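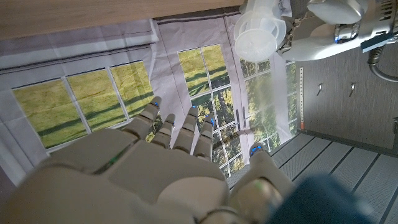

Photo: Milagros Lumanlan

Printed window backdrops: does anyone really fall for these?
Forum: Small Space Decorating > Walls and Windows

gullwing_pat
I keep seeing fabric backdrops like this one recommended for people with a blank wall and no daylight. White room, gray trim, big windows, sunny lawn outside. The sellers talk as if you hang it up and your basement turns into a sunroom. I'm not buying it, in either sense. Look at the creases. A wall doesn't have creases. Has anybody lived with one for longer than a weekend and still liked it?

tenpenny
I have one, different print. Had it up since December in a room with no window at all. It's fine. You stop looking at it after a while, same as any picture.

gullwing_pat
"You stop looking at it" isn't much of a sales pitch.

tenpenny
Wasn't selling you one.

MarlaKnits
The creases come out. Steam it from the back, low and slow, and hang it with some pull on all four sides. People take them out of the bag, clip the top two corners and then complain it looks like a bedsheet.

oldroofer52
Sorry, but no. I steamed mine three times. The fold lines got softer and they never left. Mine was the cheap Trilleo one, so maybe that's my answer. But the moment you print straight lines on cloth you've set yourself up, and this print is full of straight lines. Wall molding, window frames, those thin dark stripes going both ways. Every wrinkle bends one of them. A forest print would hide all of it.

MarlaKnits
Three times with what? A travel steamer?

oldroofer52
With a real one. I did drapes for a living before roofing.

quietporch
The shadows bother me more than the wrinkles. There are long dark ones lying across the grass in the left window. So that's a low sun, forever. Come down at noon, low sun. Come down at 11 at night, low sun, with your lamp on. I tried a Fontana print with a bright sky in my hallway and took it down because it made the evenings feel strange. An overcast view would be easier to live with, and I have yet to see anyone sell one.

gullwing_pat
Thank you, yes. I couldn't put my finger on it.

dustbunny_jo
I disagree with pretty much everybody, hi! I think the trees on the right are lovely, all that green, and I'd much sooner look at that than my actual view (a parking lot and the back of a tire shop). Would I mistake it for a real window? Of course not. I don't mistake my shower curtain for the ocean either.

tenpenny
Same here.

oldroofer52
A shower curtain doesn't have fake molding on it. My gripe is the pretend wall. Give me a picture of a garden, fine. A picture of a room hung up inside a room is a different animal, and now the printed trim has to agree with your real trim. Mine was four inches off the baseboard and I saw it every single time I sat down.

ilsabeth
What about the edges? I notice the window on the right sort of fades where it gets to the edge of the cloth. Is that normal on these?

MarlaKnits
Couldn't tell you for that one. Mine prints right up to the hem. I'd ask the seller for a photo of the real item at the corners before ordering. Listing pictures are mostly mockups.

quietporch
Seconding that. I asked Collolberg for one before I ordered and got the same mockup back at a smaller size. Did not order.

ilsabeth
I was quoted 105 by Ilance for a wide one, with rings. The next size up was 462, with no explanation of what happens in between.

gullwing_pat
462 for cloth! You could get a real window priced for that. Maybe not put in, but priced.

oldroofer52
Pricing a window is free, Pat.

gullwing_pat
Then I'm ahead by 462.

dustbunny_jo
For what it's worth, 105 is too much too. Mine was a secondhand one from a photographer who was clearing out. Ask locally. They get sick of storing them, and the folds have usually had years to relax on a roll.

oldroofer52
On a roll, sure. In a bag they've had years to set.

MarlaKnits
Agreed on that one. Ask how it's been stored first.

gullwing_pat
So far I have one person who likes it and one who's stopped noticing. I'm going to paint the wall and get a better lamp. If somebody has a hung one with no fold lines, post it, taken from the side, in daylight, no filter. I'll look.

MarlaKnits
Give me until the weekend, mine's behind a bookcase.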